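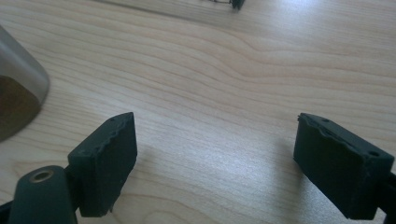
Plirken hand gripper - setup and care notes

Last edited Feb 26, 2018

Hi! I'm the person who ends up with the Plirken on my bench whenever something feels off, so I finally wrote down what I do to it. This file sits next to the recordings in the Skirkevness folder. If you only want the data, skip down to "What's in the folder", but please read the part about pads first, since the pads change how the recordings look.

What the Plirken is

It's our hand-held gripper. Two green fingers, a block-shaped pad on each one, a camera looking down at the fingers, and a trigger in the handle. Benjamín Farías drew the first version and I've been changing small things on it ever since (he's very patient about this). The arms swing on pivots with a metal-rimmed bushing pressed into the green body. Most of the care goes into those pivots and into the pads.

Pads

The pads wear along the top edge. They start out with a clean corner, then it goes ragged and the rim turns a lighter green where it has been scuffed. The pads in the picture at the top are like that, and I'd still record with them. What I look at is the flat inner face. If that's still flat and the two pads meet evenly when you squeeze the trigger, leave them alone. A chewed-up top edge looks awful and does no harm that I've been able to find.

I check at 800 squeezes and swap at 1,000, whether they look bad or not. The counter is in the Bendari log, bottom line. Please don't reset it unless you've put new pads on! I spent half of July trying to work out how old one pair was.

Swapping them:

Take the gripper off its cable and lay it on its side.
Back out the pad screws, left finger first. They're short and they roll.
Pull the pad straight off. If it sticks, wiggle it, but don't lever against the arm.
Wipe the seat with a dry cloth.
Put the new pad on and run the screws in finger-tight.
Close the fingers on a sheet of paper and nudge the pads until it's held flat, then tighten.

Always change both. One new pad against one old one gives you a crooked grip, and you'll be chasing it all afternoon.

Pivots

Hold one arm still and rock the other. A tiny bit of play is fine. If you can hear it click, the bushing has moved or it's worn out. I keep spares in the Tlapale drawer, in a bag with my handwriting on it. Press the old one out from the back and press the new one in until the rim sits level with the green. Go slowly - I cracked an arm doing this in a hurry. No oil, please. It gets onto the pads and then everything slides.

Camera check

Open the fingers all the way and look at the live view in Bendari. Both pads should be down in the lower part, one on each side, with a clear gap between them. If one is a lot higher than the other, the mount has twisted. Loosen it, turn it back, tighten, look again. Then turn the exposure down if your table is pale. Light wood under a bright lamp washes out very easily, and I've thrown away perfectly good sessions over that.

What's in the folder

800 short recordings of tabletop picking, in 13 subfolders. Each subfolder goes with one pair of pads, so if you want to see wear over time, go through a subfolder in file order. Each recording has the video, the trigger position and a text file where whoever was holding the gripper could leave a comment. Some of the comments are useful. A lot of them just say "ok".

Known problems

Trigger position drifts a little after a long session. Closing the fingers fully and restarting Bendari clears it.
In the second subfolder the left pad was on slightly crooked. I left those recordings in, because somebody may want them.
Clear containers confuse the depth estimate. I don't have a fix.

Questions

Ask me or Povilas Koppel. Povilas wrote the log reader and knows the file layout much better than I do. If it's a rattle, a squeak or a loose screw, bring it to me, and bring the screw too if you still have it.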